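Filed under: Robotics / Workshop / Long Reads

We use cookies to remember your settings and measure readership. Manage preferences or accept all.

The fish problem

Three grippers, one simulator, and a lot of dropped seafood

By the time I get to Lavthorpe the first gripper has already lost. Tianyou Duan has the results up on the left monitor and a cold coffee on the right one's stand, and he doesn't look round. "Usitz is out," he says. "Too wide at the tips. It's fine on boxes. Everybody is fine on boxes."

The lab is one long room over a tile showroom. Two desks, a whiteboard with a phone number nobody has wiped off, a rack of computers that heats the place through March. Real arms are downstairs, bolted to a bench. Most of the arguing happens up here in simulation, where a bad grasp costs nothing and you can have another one straight away.

And there have been plenty. 1,706 attempts so far across the three designs - the Usitz, the Tedia and a chunky two-finger unit everyone calls the Šindelář, after the drawing it came from. Same arm, same controller, same wrist camera view. Only the hand changes.

Duan's rule for the comparison is simple. Pick it up, lift it, hold it, put it on the plate. No credit for nearly. A grasp that slips during the lift counts the same as one that never closed, which the Tedia people apparently hated when they saw the first table.

The objects are kitchen stuff, mostly. Bowls, blocks, a can. Then the fish. It was added late, almost as a joke, and it wrecked everyone's averages. Tapers at both ends. Fins sticking out right where a finger wants to go. A planner trained on nice flat sides looks at that shape and picks somewhere silly. 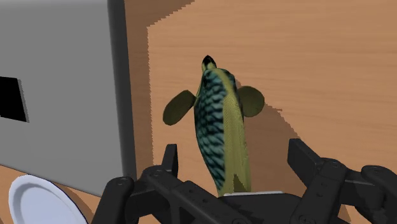

"It wants the middle, always the middle," Duan says, scrubbing back through a run. "But the middle is curved, so you pinch and it turns. Then you're holding a fin." He tried lowering the friction to see which hands were cheating. Two of them were, a bit. The Tedia dropped from first place to second in an afternoon and has stayed there.

So what's winning? The Šindelář, for now. Heavier, uglier, more plate and linkage than you'd think it needed. But the uprights on the fingers give it somewhere to put a long object, and it doesn't mind being a few degrees off. On the fish alone it got 490 clean placements. The Tedia managed 108. I asked for the Usitz number and he just shook his head.

Those figures need some care. The Šindelář had more runs on the fish than the others, 721 in all, and Duan is still evening up the count. He's also suspicious of the contact model. Thin parts do odd things in it. A finger can sink a hair into a surface and get a grip no rubber pad would ever give you, and you only catch it if you slow the run right down and watch teh contact points.

Camera placement is the other fight. Wrist-mounted, you get a beautiful look at the object and not much else, and the fingers eat the bottom of the view. Overhead, you see the whole table but the arm blocks it at exactly the wrong moment. Lavthorpe went with the wrist. Duan would like both. Both means more data per attempt, slower training, and a longer conversation about the electricity bill.

Then there's the controller. Early on they ran stiff position control and every miss was a shove. Things went flying. Now it's softer, the hand gives a little when it touches something, and the misses are quieter. Slower too. A full pick and place takes long enough that I checked my phone during one and still saw the end of it.

Does any of it carry over to the bench? Sort of. We go down. The real Šindelář is a printed copy with one replacement finger in a different color, and it picks up a rubber trout from a toy store on the second go. First go it knocked it on the floor. Duan picks it up, wipes it on his sweater, sets it back down facing the other way.

"Try that one," he tells the arm, which can't hear him.

It closes a bit late. Gets it by the tail end, lifts, and the whole thing swings. Holds, though. He writes that down as a pass, then crosses it out, then writes it down again with a question mark next to it.

Next up is a set of softer finger pads, and a rerun of everything with the friction turned down. The Usitz gets another chance with narrower tips. Duan thinks it'll do better than people expect, but he also thought that last time.

Tags: grippers, simulation, robot arms, manipulation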